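Two weeks with the Golau kit, and a few second thoughts

I promised a proper write-up of the Golau once I'd lived with it for a bit, and then the half-term holidays got in the way, so thank you for being patient (and thank you to those of you who weren't, I enjoyed the emails too!).

For anyone who missed the last post, the Golau is a home helper kit from a small firm called Odel. You get a wheeled base, a mast with a camera head on top, one arm, and a box of brackets that I still haven't got to the bottom of. Mine is on loan for the month. Réjean Nguyen at Odel talked me through the setup over the phone one Saturday morning, and he was kindness itself when I plugged the charging dock in back to front.

The job I most wanted to try was what the app calls a store check. You drive the thing round the house once, stopping at each cupboard or appliance, and give every stop a name. After that you can send it off to "pantry" or "freezer" from your chair and have a look at what its camera sees.

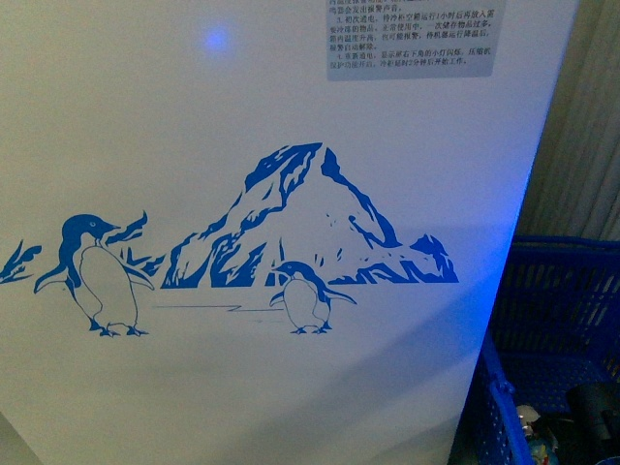
Naming the stops is the part I enjoyed most, and I got rather carried away with it. The freezer is Penguins, naturally, and the airing cupboard is Gagnon after an old landlord of ours who was always warm. The app takes whatever you type and never grumbles.

Where it struggles is with big plain white things. It parks too close, and then all it has to go on is one great flat surface, so it dithers and edges back and forth for a while before it settles. Réjean suggested moving each stop back a bit and giving it something with a pattern on to aim for, and that did help a good deal. I do wish the booklet had said so.

Battery life is fair. The base is heavier than I'd like on the stairs, so it lives downstairs now. The price is £364 for the starter kit, with another £130 if you want the longer mast, and I'd say try it without first.

I had a Jernow on trial last winter and it was much quieter, but it couldn't find its way out of the hall, bless it. Given the choice I'd have the Golau back tomorrow. Next time I'll let you know how the arm gets on with the laundry, which so far is slowly.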